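Partial release fault

A partial release fault is a failure in robotic handling in which a gripper is commanded to open but one finger stays near the object, so that the object is dragged or lifted again when the arm moves away. It is most often reported with thin, light or flexible items such as wire, card sleeves and soft covers. The fault is a type of release error and is listed separately from dropped-object faults, where the grip is lost too early.

Background

The term came into use at Gonent, a maker of handling software, after a run of errors on the two-arm Bakora cell at its Phromma site in October. The cell moved small household goods between a floor area and open boxes. In one shift the controller logged 2731 handling cycles and marked all of them complete. A later check found items outside their boxes, and in 10 cases the item had left the box together with the gripper.

Thin items leave little margin. A wire takes up almost no space between two fingertips, and a small error in the reported finger position can be larger than the wire itself.

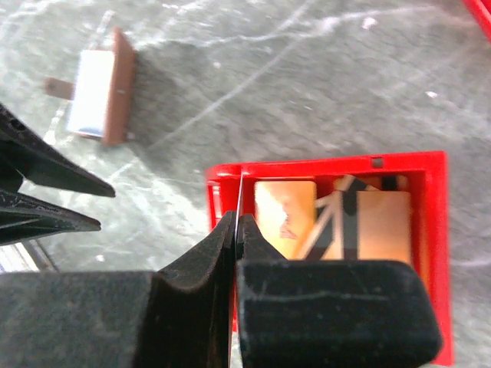

Why does the controller report a release when the object is still held?
Most controllers read the position of the finger motor and do not sense the object. If the motor has reached its open position but a finger lags behind because of wear or play in the linkage, the release is recorded as complete.

Causes

Wear in the finger linkage is the usual mechanical cause. Soft finger pads can also cling to smooth plastic, and a pad that has begun to peel may fold around an edge. In software, the fault appears when the retreat move starts before the fingers have finished opening. The Bakora cell had a fixed wait between the two commands, which had been shortened to save time.

Cells with two arms add a further risk. If one arm holds an item while the other pulls away with it, a light cover can bend or tear, and the arms may come close enough to touch. Folding items such as card wallets are handled with both grippers near the same small area, so a late release on one side can affect the other.

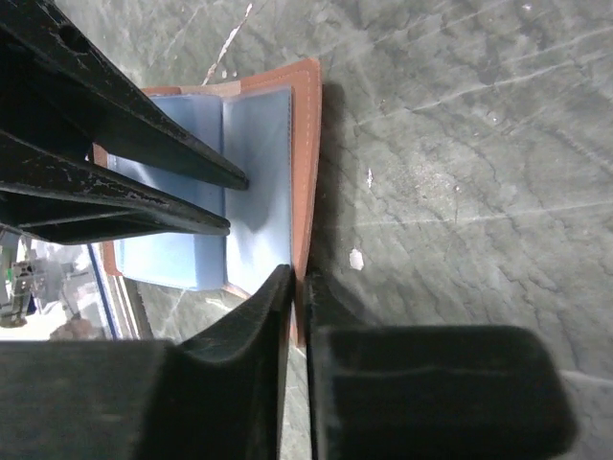

Detection and prevention

The Andadow procedure, published in April 2024, adds a check after each release. The arm backs off 2 millimeters, stops, and compares the load at the wrist with the empty value. If the readings differ, the fingers are cycled again, up to 3 times, before the cell stops and calls an operator. Both arms must be halted before anyone reaches in to free an item by hand.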